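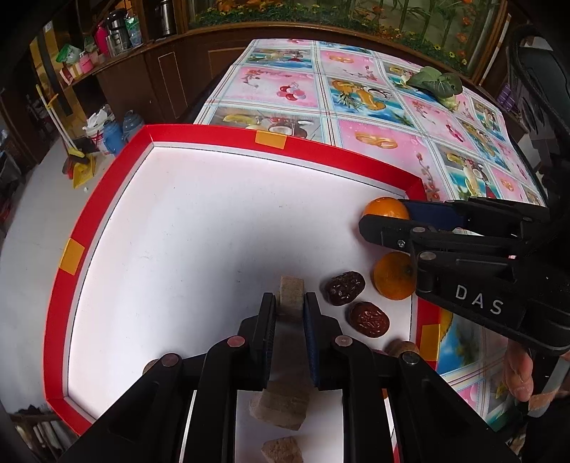

The Dininholm student robotics club spent the spring term on one problem: teaching a policy to sort small objects of mixed stiffness. Despina Dinu, who runs the club's data group, and Rizwan Afridi, who handles the training side, talked with us on October 31, 2019.

The group records its demonstrations with hand-held grippers, one per hand, and trains on the result. "A two-finger gripper is enough for this task," Dinu said. "We looked at a three-finger design in April and dropped it. The linkage had play in it and the fingertip position drifted between sessions."

The current fingers carry blue textured pads. Afridi said pad material made more difference than he had expected. "With a smooth pad, a light block turns when you close on it. You see it in the wrist view as a slow tilt. The policy then learns the tilt."

Objects are worked in a shallow tray with red walls and a white floor. Dinu wanted a plain floor for contrast and a raised edge so that round items stay in reach. Oranges go in with dates and small porous blocks. "The orange tests the opening width. The date is soft and the skin is glossy. The block is light and you can crush a corner if you close too far. If all your objects are rigid, you learn very little about closing force."

A session at the club runs to 200 demonstrations, split between 2 operators. Each demonstration is capped at 15 seconds. Veronica Hodoroagă wrote the script that trims idle time at either end, and Darius Căpraru checks the trimmed files against the operator's log. Nearly 15 percent were rejected in the first month, mostly for lost tracking when an operator turned the gripper too fast.

Asked about sessions in ordinary rooms, Afridi said the club had moved away from the bench on purpose. "Our first model worked on a gray bench and nowhere else. Patterned tablecloth, shelves behind, different light, and it failed. So we record with those things present."

The next step is two-handed work, in which one gripper steadies an item while the other picks up its neighbor. Timing between the two streams is still off by 2 samples on some recordings. Hajar Kabbaj is rewriting the clock code, and Dinu wants that finished before any new objects are added.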